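7 Jul 2025
By Femi Igwe

3. Paths between buildings at the Hesosham site

3.1 Layout and surfaces

The Hesosham site was chosen for the second part of the survey. The housing there was built in long rows, and the ground between the rows is shared by people on foot, people with carts or strollers, and the maintenance crew. Cars are kept to the outer road. The inner paths carry every trip from a front door to the bus stop, the laundry building and the small shop at the north end, and residents use them in all weather.

We walked the whole network in April, once in the morning and once in the late afternoon, and recorded the surface, the edging and the state of the wall base on each stretch. A stretch was defined as the length of path between two junctions, or between a junction and a building entrance. This gave 20 stretches. Four short ramps behind the laundry building were left out and are treated separately in Section 5.

Most of the inner paths at Hesosham are asphalt. The older ones at Zolstead, described in Section 2, are concrete slabs, and the two sites differ in how they wear. At Zolstead the slabs tip and open at the joints, and residents there spoke mostly about tripping. At Hesosham there are no slab joints to open, and the complaints we heard had to do with standing water, dirty walls and grass coming over the edge.

Figure 3 gives the arrangement discussed in the rest of this section: a reddish-purple asphalt path with a building wall on one side and a lawn on the other. The asphalt is smooth and even. A light grey concrete strip runs between the path and the plinth on the left, and a row of pale granite setts separates the path from the grass on the right.

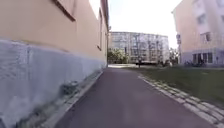 Department of Housing and Open Space Studies, Cosbridge

Figure 3. Path along a building wall, Hesosham site. Concrete strip at left, granite setts at right.

3.2 The wall base

The plinth takes most of the wear on stretches of this type. Rain that lands on the path can splash back on the lower wall, and anything pushed along close to the building may rub against it. The plinth in Figure 3 is grey-white plaster with a rough, mottled texture, and there are dark stains and weathering marks on its lower part, close to the ground. The peach-colored wall above it is a separate surface and was not scored.

Staining was scored from zero to three. A score of zero meant a clean plinth; a score of three meant dark marks along most of the length of the stretch. We scored only what could be seen from a standing position on the path, and we did not test the plaster for damp. A stained plinth is therefore not the same as a wet one in our data, although residents often used the two words together. Of the stretches that run beside a building, six were given the highest score.

The concrete strip at the foot of the wall was recorded as present, broken or missing. On a few stretches near the shop it has been patched with asphalt, and it was hard to say where the strip ended and the path began. Those were entered as broken. The maintenance crew told us they sweep the strip by hand in the fall — the machine they use on the path does not reach that close to the wall.

3.3 The grass edge

The lawn side was simpler to record. Three kinds of edge are in use at Hesosham: granite setts, concrete curbs, and no edge at all. The setts are found mainly on the curving parts of the network, where small blocks can follow a bend without cutting. They follow a gentle curve in Figure 3 as well, and tufts of grass grow between some of the stones.

We had expected grass in the joints to go with loose stones. It did not, at least on the stretches we walked. Setts with grass between them were as firm underfoot as setts with clean joints, and the only loose ones we found were beside a gate where delivery vans turn. The concrete curbs had cracked in more places, usually at the corners. Where there was no edge the turf had crept over the asphalt, and the usable width was smaller than the site plan gives.

3.4 What residents said

Short interviews were held at the laundry building over two afternoons, with 16 residents taking part. They were asked which paths they used most and whether there were any they avoided. The stretches along the buildings were used most often, for the plain reason that the doors are there. Several people said they kept to the middle of the path and away from the wall, and two parents said they walked on the lawn side so that children could step off onto the grass.

The setts drew few comments. One man liked the look of them and thought they should be used at Onyeka too, where the edges are now being replaced. A woman who uses a walker said she could feel the change from asphalt to stone before she saw it, and that this helped her in the evening — the lamps on her row are far apart. Her remark led us to add evening walks to the Onyeka survey, and those results are given in Section 4.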